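Perguntas frequentes: cortinas e estores por medida

Última atualização: 2 de novembro de 2025

As respostas seguintes aplicam-se aos estores de rolo, estores romanos e cortinados vendidos pela Zunstead em Portugal continental. Para as ilhas, consulte primeiro as condições de transporte.

Medição

Como devo medir o vão para um estore instalado no interior?

Meça a largura em 3 pontos (em cima, ao meio e em baixo) e indique a menor das leituras. Proceda do mesmo modo para a altura, à esquerda, ao centro e à direita. Introduza os valores em milímetros, sem descontar folgas. A folga lateral é aplicada em fábrica e consta da ficha de produção enviada com a confirmação.

E para instalação no exterior do vão?

A medida indicada é a medida final do produto, incluindo suportes. Recomenda-se uma sobreposição de 50 mm para cada lado do vão e outro tanto acima da verga. Em quartos com tecido opaco, uma sobreposição maior reduz a entrada de luz lateral, desde que a parede o permita.

A largura do tecido é igual à largura total?

Não. Nos estores de rolo, o tecido é mais estreito do que a medida total, porque os suportes e o mecanismo de corrente ocupam espaço nas extremidades. A diferença depende do tubo e está indicada na ficha de cada modelo.

Qual é a largura máxima?

No modelo Estix, 2.000 mm numa só peça. Vãos mais largos são resolvidos com dois estores no mesmo perfil ou com cortinado em calha. A largura mínima do mesmo modelo é de 500 mm.

Tecidos

Que diferença existe entre tecido translúcido, de ocultação parcial e opaco?

O translúcido filtra a luz e deixa perceber silhuetas à noite, com iluminação interior. O de ocultação parcial escurece a divisão mas mantém uma claridade residual. O opaco tem revestimento no verso e bloqueia a passagem de luz através do pano; a luz que entra pelos lados depende do tipo de instalação.

Os padrões estampados ficam alinhados entre dois estores contíguos?

Apenas se for selecionada a opção "casar padrão" no momento da encomenda. A opção obriga a cortar as peças do mesmo rolo e aumenta o consumo de tecido. Não está disponível na coleção Carhuamaca, cujo desenho é irregular e não tem repetição vertical definida. 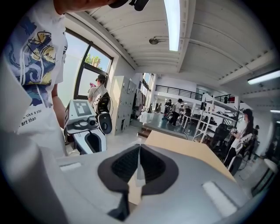 Posso pedir amostras?

Sim. As amostras são gratuitas e seguem por correio normal. O tamanho da amostra não permite avaliar a escala dos desenhos grandes; nesses casos, consulte a medida de repetição na ficha do tecido. Podem existir variações de tom entre a amostra e o lote final. Se pretende acrescentar peças a uma encomenda anterior, indique o número do lote impresso na etiqueta do perfil inferior.

Instalação

Que buchas são fornecidas?

Nenhuma. A embalagem inclui suportes, parafusos e dispositivo de segurança para a corrente. A bucha depende do suporte: tijolo furado, betão e gesso cartonado exigem fixações diferentes. Em gesso cartonado, fixe à estrutura metálica ou use buchas próprias para o peso indicado na ficha.

O dispositivo de segurança da corrente é obrigatório?

Sim, em todos os modelos com corrente. Deve ser fixado à parede com a corrente esticada, na posição descrita no folheto de montagem. Os modelos com mola não têm corrente e não incluem esta peça.

O estore enrola torto. O que devo fazer?

Verifique com um nível se os dois suportes estão à mesma altura. Se estiverem, desenrole totalmente o pano e confirme que a fita de fixação não se soltou do tubo. Um desvio ligeiro corrige-se colando uma tira fina de fita adesiva no tubo, do lado oposto àquele para onde o tecido se desloca.

Manutenção

Os tecidos podem ser lavados?

Os panos dos estores de rolo não são laváveis. Limpe-os com escova macia ou aspirador em potência baixa. Os cortinados de linho da gama Prermont admitem lavagem a frio, sem centrifugação, e podem encolher na primeira lavagem; a bainha é confecionada com margem para esse efeito. Os estores romanos devem ser desmontados das varetas antes de qualquer limpeza húmida.

Encomendas e devoluções

Posso alterar as medidas depois de encomendar?

Enquanto o estado for "em validação", sim, através da área de cliente. Depois de passar a "em corte", a encomenda já não pode ser alterada nem anulada.

Os produtos por medida podem ser devolvidos?

Só em caso de defeito ou de divergência face às medidas confirmadas. Conserve a embalagem e envie o número da encomenda, a medida verificada e o lote do tecido pelo formulário de assistência.

Há períodos sem produção?

A oficina encerra na primeira semana de janeiro para inventário. As encomendas recebidas nesse período entram em validação após a reabertura, por ordem de chegada.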